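Viltley Coffee Swap Runs Low on Coffee, High on Jars

September 29, 2019

VILTLEY — The jar library at the Nishimura Building has now been open for a month, and it has reached the point every library dreads, when everything comes back at once.

The idea was simple enough to fit on the flyer. Residents bring in a clean glass jar, fill it with ground coffee from the bulk bins at Catero, the grocery on the ground floor, and pay by weight. When the coffee is gone, the jar comes back and goes on the shelf for the next person. No bags, no foil, no little plastic valves that somehow end up in the creek behind the post office.

Catero put out 300 jars when the shelf opened in August, most of them left over from a canning supplier that had closed its doors. By last weekend the store had logged 1,593 fills, which the manager's office called "well past what we planned for," and the shelf had acquired almost 400 jars, including a good many that nobody at Catero had ever bought. Pickle jars have turned up. So have several jars that once held spaghetti sauce and still have opinions about it.

The trouble is with the word "clean." The flyer used it twice, once in capitals, and the town seems to have read it as a suggestion. The return cart by the side door fills up by noon on Saturdays, and a fair share of what lands there still has breakfast in it.
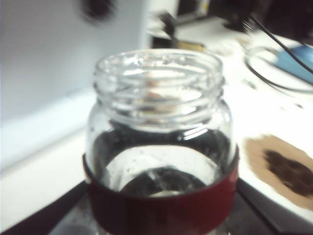 An open jar with dark grounds at the bottom and up the sides.

Coffee, as anyone who has tried to rinse it down a sink can tell you, does not leave willingly. Fine grounds stick to the shoulder of a jar, where a sponge won't reach and a finger shouldn't. The screw threads are nearly as bad. Staff at Catero were spending the better part of each closing shift with a bottle brush, and two brushes have already been retired.

Lids are a separate matter. Jars go out with them and come home without. The store began the month with a bin of spares and is now selling replacements at 30 cents apiece, a price it describes as covering costs and which customers at the register have described in other ways. One shopper asked whether the lid library would be opening soon.

The store's first answer to the dirty jars was a sign. The second was a larger sign. The third, which started this week, is a rinse station next to the return cart, with a deep sink, a rack of long brushes and a bucket marked GROUNDS ONLY. Customers are asked to knock out whatever is left, give the jar a scrub and set it upside down on the rack. Jars are then washed properly in the back before they go on the shelf again, as they have been from the start.

The bucket has turned out to be the popular part. Floment, the garden center across the parking lot, has agreed to take the grounds for its compost pile and will hand a scoop of the finished stuff to anyone who brings a container. The garden center would like it known that the container should be empty. It would also like people to stop leaving tea bags, orange peel and, on one occasion, a whole bagel in the bucket.

Reaction at the shelf on Friday was mixed. A regular who buys the dark roast said she had been washing her own jar all along and felt that some form of recognition was in order. A man waiting behind her said he had assumed the old grounds gave the new ones more flavor. He was directed to the sink.

Catero says the program will run through the winter at least, and that tea may be added if the sink holds up. Jars can be returned any time the store is open, at the side door facing the parking lot. Labels should be soaked off at home, and jars with chips or cracks belong in the glass recycling. Replacement lids are in the basket by register two.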